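Teaching the arm to pack a box by hand: how I do it now

Okay, so you've got your arm bolted down, the leader handles talk to the gripper, and you want it to put something soft in a carton. Great! This is my favorite task to teach, and also the one I messed up the most when I started, so let me save you a weekend.

Before you record anything

Pick one box and stick with it for the first batch. I like plain brown corrugated with long top flaps, used once or twice so the creases have given up a bit. A brand-new carton springs back at you and your first demos will be all wrestling.

Next, check your wrist view. Close the fingers, open them, and make sure you can see both tips the whole way (mine had slipped down after I changed the mount, and I recorded an entire evening of cardboard with no fingertips in it). Save the view settings under a name you'll remember. Mine is called Flomau, don't ask.

Recording a demo

1. Start from the same home pose every time. Park above the box, fingers open, count to two, then hit record.

2. Go in slower than feels natural. Your hand on the leader is way faster than you think, and a flap that whips past the wrist camera is just a tan smear when you play it back.

3. Come down between the flaps, with the fingers pointing at the bottom of the box. If a folded flap is in the way, nudge it with the outside of one finger and keep going. Those little nudges are worth gold, so leave them in!

4. Let go of the item, wait a beat, lift straight up. Sliding sideways on the way out catches the flap edge and drags everything with it.

5. Stop recording only once you're back home.

Playing it back

I watch every take at half speed before I keep it. Out of my first 100 I kept 69, and I should've been pickier. 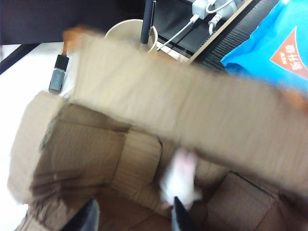 Words and pictures by Rokeya Munasinghe
Filed under: Arms, Teleop, Packing
Last updated in April

When a flap streaks like that one while the fingers are down in the box, I scrub back and forth and ask myself one thing: could I still tell where the soft white item is? If yes, it stays. If I'm guessing, I bin it and redo the take.

Last bit, naming. I put the box, the item and the take number in the folder name, and I shuffle the item's start spot every 6 takes. Once you've got a clean batch, train on that before you bring in a second box size. My second box gets its own page, and the flap settings for it are still a mess, so give me a little while on that one.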